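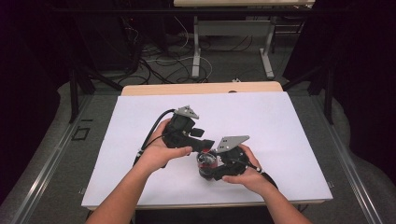
# Chapter 4. The Small Cup and the Table Under It

In the previous chapter we spoke of boxes and trays, which stand by their own weight and forgive many mistakes. The present chapter is dedicated to a smaller container, the open cup, and to the surface on which it is put down, filled, moved and emptied. Students often pass quickly over this subject. In my courses at Sencombe it takes two full sessions, and the practical test at the end of the second one is failed more often than the test on boxes.

After you have studied this chapter, you should be able to:

- choose a cup which fits the material and the task;
- prepare a table so that spilled material can be found and collected;
- hand a cup to another person, or from one hand to the other, without tipping it;
- decide when a cup should not be moved at all.

The words printed in **bold** are explained again in the list at the end of the book.

## 4.1 Why the cup is difficult

A clear plastic cup weighs very little. When it is empty, the sleeve of a shirt is enough to push it over. When it is full, almost all of the weight belongs to the contents, and the contents can move. A person who lifts a cup of dry beads is therefore lifting two things, a wall that bends and a load that shifts. If the fingers press too strongly, the round **rim** becomes oval and the material rises on the inside. If they press too weakly, the cup slides down and lands on its edge.

Most cups are also narrower at the bottom than at the top. This shape is practical for stacking, but it has two results for the worker. The cup falls more easily than a straight container of the same height, and it slips downward through a loose grip until it comes to a wider part of the wall. Some people make use of this and hold the cup in a ring of fingers just under the rim. Others take it low, near the base, where the wall is stiffer. Both ways are accepted in this book. The first is better for carrying and the second for pouring.

Boglárka Boros, with whom I taught the first version of this course, used to begin the lesson without any explanation. She gave each student a cup filled to the rim with dry lentils and asked them to put it on the other side of the table. Afterward she asked them to do it again more slowly. The slow attempts were usually the worse ones. I still use this exercise and you will find it as Task 4.1.

## 4.2 The surface

A bare wooden tabletop is a pleasant place to work, but it is not a good background for small things. The grain hides them, and any hole or joint in the top will sooner or later receive some of them. For this reason we lay a **work board** on the table. It can be a plain sheet of plastic or of coated card, and it should be:

1. matte, so that the lamp does not shine back into the eyes;
2. of one color, in strong contrast to the material;
3. large enough that both forearms can come over its near edge;
4. flat at the corners.

White is the usual choice. Red, blue and black materials are seen on it at once. For rice, salt or white beads you should change to a dark board, and it is useful to keep both kinds in the same cabinet.

A folded board often keeps a faint line across it even when it has been flat for a long time. The line does not prevent you from working, but do not put the cup down on it. A light cup that stands partly on a raised line will turn a little when it is released. Place the cup in front of the line or behind it, and keep to the same place during the whole exercise.

The board should stop before the edge of the table, on all sides if possible. The free strip of tabletop is a border. Material that has passed over the board is then still on the table, and you have one more chance before it is on the floor.

> **Note from practice.** At the Wistance packing room, where Atieno Were trained the new staff, the boards were of 1000 mm in length and were wiped between every two materials. She did not permit a drinking cup on the same table as a working cup. I recommend that you follow this rule also at home.

## 4.3 Filling height

We use the word **headspace** for the empty part between the material and the rim. Beginners fill too high. The correct headspace depends on what the cup will do next.

| Next step | Headspace |
|---|---|
| The cup stays where it is | very small |
| The cup is moved on the same board | a quarter of the height |
| The cup is carried to another table | a third of the height |
| The cup is poured out into a narrower container | one half |

Light material, for example shredded paper or pieces of foam, needs more headspace than the table says. It does not run like beads, but it stands up over the rim and falls in clumps.

## 4.4 Two hands at one cup

Many tasks bring both hands to the same cup. One hand then has the duty to hold and the other has the duty to approach. We call them the **holding side** and the **coming side**. The holding side closes first and does not change its height. The coming side arrives at the level of the wall, never from over the rim, where it would cover the contents from view. Only when both sides are in contact may the holding side open.

The error which I see most often is that both sides close at the same moment. The cup is squeezed from two directions and turns between them. If you feel it turning, do not correct it in the air. Put it down on the board, open both sides, and begin from the start.

### Task 4.1

You need one clear cup, one work board and enough dry lentils to fill the cup.

Fill the cup to the rim. Move it from the left side of the board to the right side, at your normal speed, and leave the fallen lentils where they are. Make a sketch of where they lie. Repeat with a headspace of a quarter, then compare the two sketches with Figure 4.2 on page 17.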